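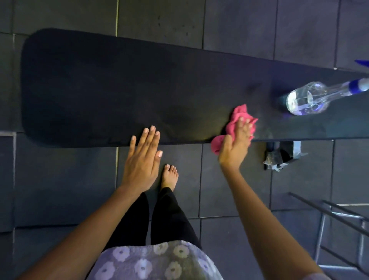

Black padding on the rubber tiles, spray bottle close by.

"I wanted a room where my mother would have stayed past the first song"

The owner of Numance, the little gym on the hill in Traketlow, talks about teaching people to lift for the first time in their sixties and seventies, and why she plays the radio instead of a playlist.

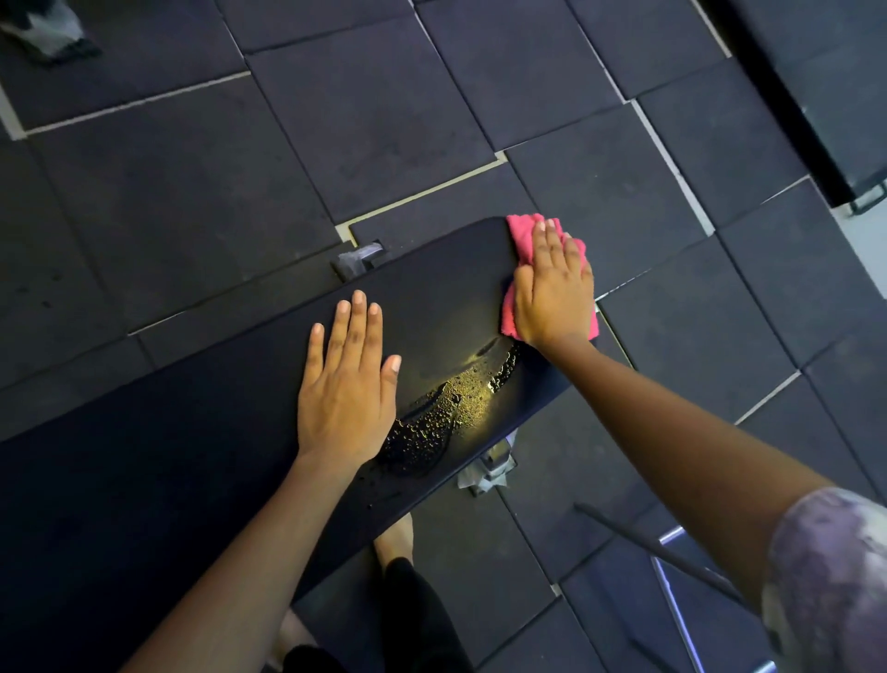

2 min read

She is already talking when I come up the stairs, and she keeps talking while she puts the kettle on, and I'm happy to let her. I had come to ask about the Thursday morning class, the one my neighbor won't stop raving about. You have to be at least 60 to join, and the oldest regular is well past eighty.

"They come in thinking I'm going to give them a rubber band and a chair," she says. "And I love chairs! We use chairs. But by the end of the first month I want them picking something heavy up off the floor, with a straight back, and putting it down again like they own it."

She started out as a school cook. For years she carried stockpots and sacks of potatoes, and her back hurt every day until a colleague showed her how to hinge at the hips. That was her whole introduction to strength training. "A potato sack! I still teach it that way. Everybody has picked up a sack of something, so you can skip the long words."

The class runs for an hour and begins with what she calls the gossip lap, a slow walk while people catch up. Then come squats to a chair, rows, a press overhead for those whose shoulders like it, and always the deadlift. She writes the weights on index cards in pencil. One woman's first card says 8 pounds, and the owner has kept it in a drawer ever since, because the same woman now does her own garden soil.

"She used to wait for her son to come and lift the bags. Last spring she called me from the garden center parking lot just to tell me they were in the car. I was in the dentist's chair. I picked up anyway."

I ask what beginners get wrong, and she thinks for a good while. "They hold their breath. And they apologize. They say sorry to the dumbbell! The breathing we can fix in a morning. The apologizing takes until August."

The radio is on during every session, whatever the local station happens to be playing, weather and traffic included. Playlists made people feel they were in somebody else's gym, she says, and the old jingles get the biggest singalong of the week. When the hour is up, most of the group heads down the hill to Đỗ for soup. She goes too when she can, and she has strong feelings about the one with the extra lime.

We add up the room's best morning together from the cards: 839 pounds across everyone's last deadlift. She reads the number twice and laughs out loud.

What would she say to someone standing at the bottom of the stairs, not sure about coming up? "Wear the shoes you've got on. Come and watch first if you like, there's tea. And bring a friend, or borrow one of mine."

I tried the deadlift myself before I left. My card is in the box now, in pencil, and I'm going back next week.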